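10th July, basket station

Second full week with the arm doing the baskets on the Rosilberg order. Notes for me and Miyuki, and for whoever picks this up when I'm on leave. 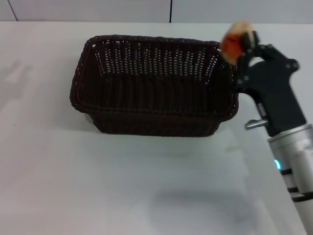
Ran the morning batch of 70 with 3 misses. All three were dropped before the rim, none inside the basket. Miyuki Onishi picked them up and finished those baskets by hand, then let the arm carry on. Restart took longer than the fix. The reset still wants someone to walk to the panel at the end of the bench, and that is the main complaint from the floor. Asked Brilis in April about a second button on our side. No answer yet, will chase.

Grip setting left where it was. Tried one step softer after lunch and the items slipped when the arm turned, so went back. One step firmer marks the crust. Don't change it without writing it here.

Staffing: the old way was two people on baskets all shift, one placing and one checking. Now it's one person checking, and the other has moved over to labels and the Erkgate pallets. Miyuki says her wrists are better and her feet are worse, as she stands in one spot watching. We've brought a stool over from the office. It's too low for the bench. Need a proper one, have put in a request.

She also says the checking is harder to stay awake for than the placing was. I did an hour of it myself and agree. We're going to swap every 20 minutes between checking and labels and see how that goes for a week. Labels didn't love the idea but said they'd try it.

Talked with the afternoon crew about hours. Nobody's have been cut and the line manager has said so in writing, but people want to know what happens after the Rosilberg order ends. I don't know either. Told them I'd ask and write the answer in this book.

Training: two of the afternoon crew can stop and restart the arm. The rest can only stop it. I'd like everyone on the station to be able to do both by the end of the month. Shibata sent a manual but it's written for the installers, so I'm doing a one-page version with the colours of the buttons on it.

Counter on the panel read 2909 at close.

To do:

- chase Brilis re second button
- stool
- one-page restart sheet, Miyuki to read it before it goes up
- ask about hours after Rosilberg
- wipe down fingers at end of each shift, it was missed last night

E. Jarman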